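Frequently Asked Questions: Clip Hangers, Trousers and Folding on the Bed

We get a lot of lovely emails at Brosell about what to do with trousers and trackies once they come off the line, so we've gathered up the ones that arrive most often. Put the kettle on, there's a bit to get through!

Can I hang trousers from a clip hanger, or do I need the fold-over bar kind?

Clip hangers are wonderful for anything that creases at the knee. Bring the two legs together, smooth the waistband between your fingers and clip it near each end so it doesn't sag in the middle. I like to do this standing beside the bed, where there's room to let the legs drop (and a soft landing if a clip lets go).

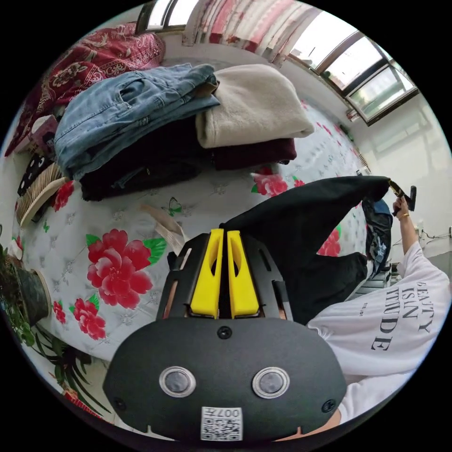
Denise: I clip mine by the cuffs instead, upside down, and the weight of the waistband pulls the legs straight overnight. I've hardly ironed a pair since January.

Thank you, Denise, it's a grand trick for heavier fabrics. Our Penrose hanger grips thick cuffs nicely, while the slimmer Warka is kinder to light cotton.

How do I fold sweatpants with elastic ankles?

Lay them flat on the bed first, cuffs and all, and give the fabric a good stroke with your palm to chase out the wrinkles. Then bring one leg over the other, fold the cuffs up towards the waistband, and fold again until the bundle suits your drawer. Dark colours show every bit of lint, so have the roller handy. Knits and denim can wait their turn in a pile by the wall.
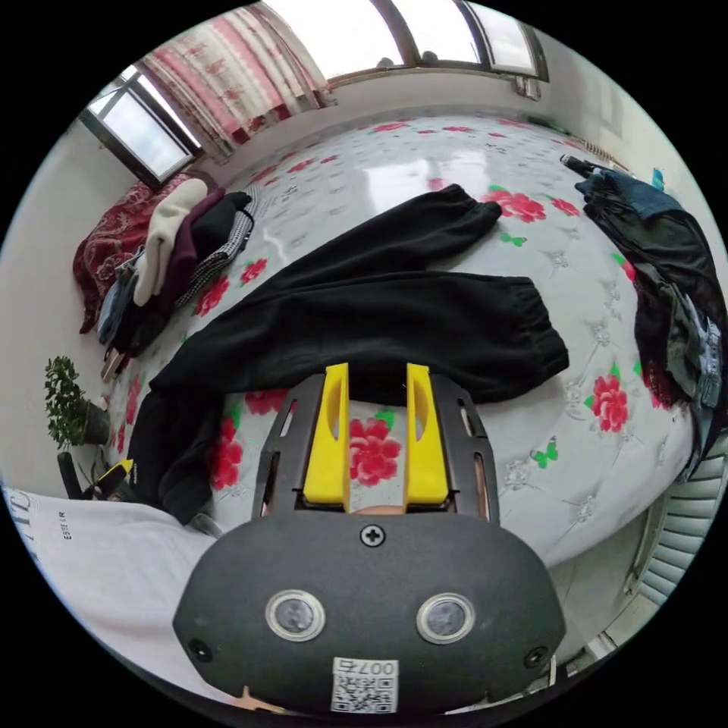

Hoodies and sweatshirts

Shake these out well before you start, as the sleeves love to bunch up inside themselves. Take hold of the hem, spread the body out, and find both sleeves before you fold anything. I've folded many a jumper with one arm still hiding in the middle, and it makes for a very lumpy shelf. 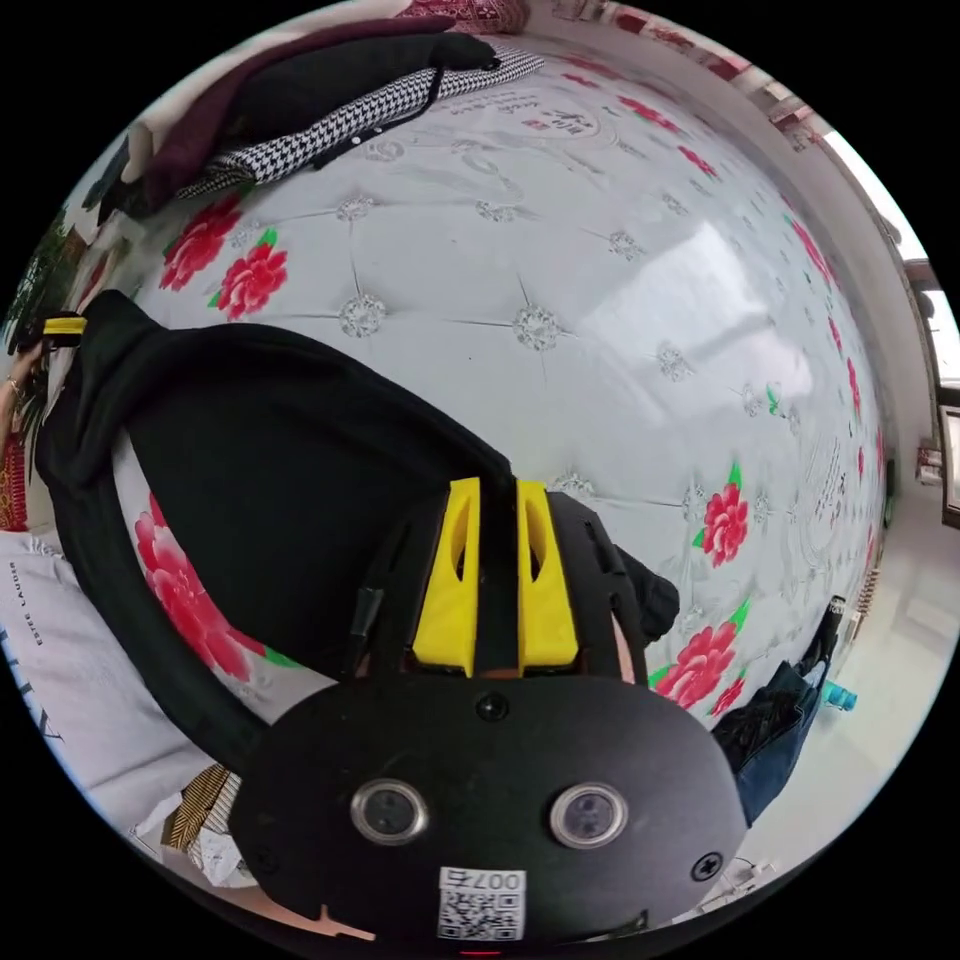 How many hangers come in a Trikano box?

There are 30 in each box, all the one colour. If you'd like a mix, pop a note on your order and we'll do our best to sort it out for you.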